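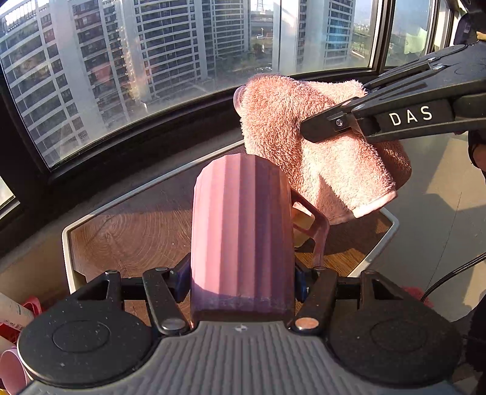

Amber Van Wijk dries her mugs by hand, one at a time, and she'd rather you didn't offer to help. I offered anyway, on a Monday in May, and was told to sit down and drink my tea.

"People rub the outside and put it straight in the cupboard," she said. "Then you open the door and it smells like a pond!"

Amber has lived high up in the same block for 20 years, and she has opinions on crockery (lots of them). She likes pink, and she likes a mug with flat sides, the sort that doesn't slide about in soapy fingers. "A round one spins on you. With facets you've got something to hold on to." The handle matters too — big enough for two fingers, or she won't buy it.

I asked about towels, expecting a word in favour of plain linen. Not a bit of it. She swears by the fluffy kind, which her friend Kazue Furukawa thinks is madness. "Kazue says they leave bits. Well, wash them twice before you use them and they don't. I wrap the whole mug up, give it a turn, and leave it a minute while I do the next."

She does all this at a table by the window if the sun's out, and I can see why. You'd happily dry up for 4 people with a view.

Had she never wanted a dishwasher? She pulled a face. Her neighbour Yuto Tamura has one and keeps telling her about it in the lift. "He's very proud of it. His mugs have gone cloudy, though, I've seen them."

By then my tea was finished. She took the mug off me before I'd stood up, and asked if I wanted another or if she could wash it.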